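報道関係各位

10月
Zirden株式会社

「家事はもう機械に任せられるのか」 Zirden、家庭内作業の調査結果を公開 答えは「まだ」

Zirden株式会社は、家庭と店舗の雑務を機械がどこまでこなせるかを調べた報告書『Bestilville調査』をまとめ、本日公開しました。自動化を売る会社としては少々言いにくいのですが、洗濯物の山は当分、人間の担当です。

調査では、片付け、布たたみ、棚への補充など13種類の作業を、のべ1559回にわたって機械に任せました。人の手を借りずに最後まで終えたのは766回です。半分に届きませんでした。社内には「ほぼ半分」と書きたいという声もありましたが、広報部で却下しています。

成績が良かったのは、箱を決まった棚に置く作業でした。苦手は布です。形が毎回違ううえ、つかんだ途端にまた形が変わります。たたみ終えたと機械が判断したタオルのうち、人間がたたみ直したものは327枚にのぼりました。

開発責任者のラヴィンドラン・マラールは次のように述べています。「店の棚なら、かなりのところまで来ています。問題は居間です。居間には仕様書がありません。うちの居間にもありません」

当社は現在、人が手持ち式グリッパーで家事の動きを実演し、それを機械の学習に使う方法に力を入れています。家事を減らすための研究で、社員の家事は目に見えて増えました。実演を担当するジェイド・マッキノンは「同じ布を一日中触っていると、母に謝りたくなります」と話しています。 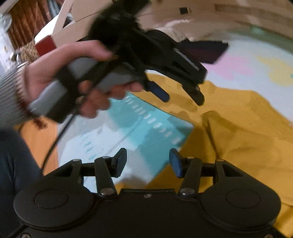
手持ち式グリッパーを使った床の上での作業。黄色い布と淡い青緑色のシートが広がる。

今後は布を扱う作業を中心に実演を増やし、店舗向けの補充システム「Sellent」の改良にも結果を反映させる予定です。家庭向け製品の発売時期は未定で、お問い合わせをいただいても未定とお答えします。

報告書は当社ウェブサイトから無料でご覧いただけます。

本件に関するお問い合わせ
Zirden株式会社 広報部 担当:デボラ・ソレンティーノ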